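10/10/2020, evening

I had meant to write up the week in order and will not manage it, so only the table.

The white curved table is back against the wall side of the hall, under the long fluorescent fitting. Props for the Priltine window are going through it one at a time. The wicker tissue box was on it today, along with the green leaves and the pink and peach flowers. 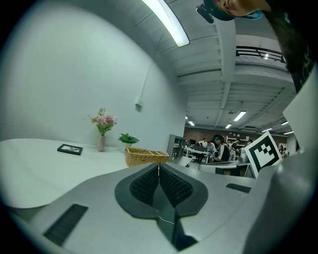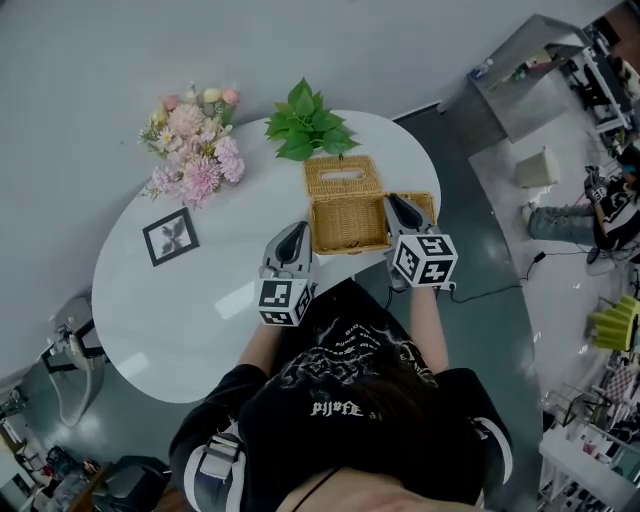
Does a wicker tissue box need a liner if it is only for display? It needs one if a refill pack goes inside, as the weave snags the plastic film and the sheets stop feeding. For an empty box in a window, leave it bare.

Wrote that on the card for Senyo Opoku, who asked it twice this week, and pinned the card over the sink.

The tissue box. Light golden tan, slot in the lid, side that folds down on a hinge. I prefer the folding side to the lift-off lid type. A refill slides in flat and the slot stays aligned with the opening in the pack. On the lift-off type the whole lid has to come away and the weave at the corners loosens after a season. The supplier, Ó Dálaigh, lists both at the same price and will not mix them in a carton. I have asked for the folding type only. Malachy Geraghty thinks the carton will arrive mixed anyway.

Cleaning wicker, for my own reference: dry brush along the weave, then across, then a barely damp cloth for the outside. No soap. Dry overnight with the side open. The April batch was closed up too early and two of them smelled of cupboard for a month.

The flowers are a separate problem. Artificial dahlias hold dust at the base of the petals, where a cloth does not reach. Cool air from the dryer, head held downward, then a soft paintbrush. The daisies can be wiped. I have stopped washing the small rosebuds; the pink bled into the peach on one bunch in the spring and it had to go in the back row at Proston, where it still is. The broad leaves take a damp cloth well and look better for it.

Layout as it stands: tissue box forward, flowers behind it to the left, leaves fanned beside them. Saoirse Mulcahy wants the leaves under the flowers to hide the stems. I would keep them apart — the green reads as a second shape and the bouquet does not need a collar. We did not settle it. Jamshid Ghasemi abstained and went for bread.

Stock, since I have the sheet out. 500 refill packs in the store, 5 cartons of baskets still to be opened. Wael Ait Brahim's order to Grarnulus for backing paper is 1,000 sheets, and I think it is too many for one window, but the price break is at that number and the paper keeps if it is stored flat. It is not at present stored flat. It is on end behind the door.

The table wants leveling. A pencil put down near the rounded end rolls toward the wall. I folded card under one foot and it was better, then someone moved the table and the card is now just card on the floor. Felt pads on Monday if the shop has the thick ones.

Back aches. Leaning over a table at that height is fine for ten minutes and bad for an hour. Asked Wael about raising it with blocks and he said he would look for some.

Still to do: brush out the box, second coat on the shelf edge, reply to Ó Dálaigh about the carton, find the short scissors.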